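Dukley Shared Workshop -- Frequently Asked Questions

By Csenge Magyar
2 June 2020

Who can become a member?

Any adult who lives or works in Anirley. You do not need to have experience with tools. Many of our members came first to repair one chair and then stayed. Persons from 16 to 18 years may come together with a parent, but they cannot have their own key card.

How much does it cost?

The membership is 55 per quarter. A second adult from the same address pays half. We do not ask a deposit anymore; if you paid one before February, please write to us and we will return it or put it toward your next quarter, as you prefer.

Is there a waiting list?

At the moment yes. The workshop has place for 60 members and we are full. When a place becomes free, Prasanna Haque writes to the next person on the list, who has two weeks to answer. If you do not answer in this time, you go to the end of the list, so please check also your spam folder.

Do I need an introduction before I use the machines?

For hand tools, no. For the table saw, the band saw, the lathe and the drill press, yes, and each one is separate. The introduction takes one evening and is given by Hazem El-Sayed or Mohcine Younis. If you have a certificate from another workshop, bring it with you, but you will still be asked to make one cut in front of one of them.

Can I bring a guest?

One guest at a time, and the guest may use only hand tools. You are responsible for what your guest does.

A part is loose or does not move well. May I fix it by myself?

If it is a screw which you can tighten with the small screwdrivers from the Pusar drawer, please do it and write it in the notebook. If it is a pivot or a hinge, tighten it a quarter turn, try the movement by hand, and stop there. Too tight is also a fault. Do not put oil on any surface that is made for holding things -- a grip with oil on it will slip, and it is very hard to clean out of a fine pattern. 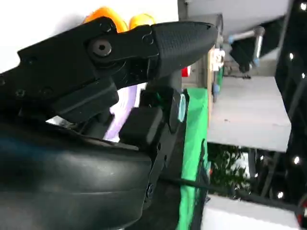
Round pivot bolt in the middle, smaller screw to the right of it, crosshatched grip surface.

Which oil should I use?

The thin one in the small can by the sink. One drop is enough for a joint. The heavy oil in the cupboard is for the lathe only. Please wipe what comes out, and put the cloth in the metal bin with the lid, never in the paper basket.

What happens if I break something?

Tell us the same day. If it broke in normal use, the workshop pays. If it broke because the instructions were not followed, we will speak about sharing the cost. In all the years we had only one serious disagreement about this, and it was about a chisel.

Can I leave my project in the workshop?

Small projects may stay on the shelf behind the door for up to three weeks. Write your name and the date on the yellow paper. For bigger things, like table tops, ask first. We cannot store anything with wet paint or varnish.

Are there lockers?

Yes, but they are small and most of them are taken. A locker costs 5 extra per quarter and you bring your own padlock.

Where can I park?

In front of the Seneviratne bakery after it is closed, or along the canal. For unloading you may stop in the yard, ten minutes please. The neighbors need the gate free.

How do I end my membership?

Send an e-mail before the last week of the quarter and return the key card. Things left on the shelf after this will be given away.

Contact: Prasanna Abeysekara, Dukley Shared Workshop, Anirley, extension 3736 | © Dukley Shared Workshop | Back to top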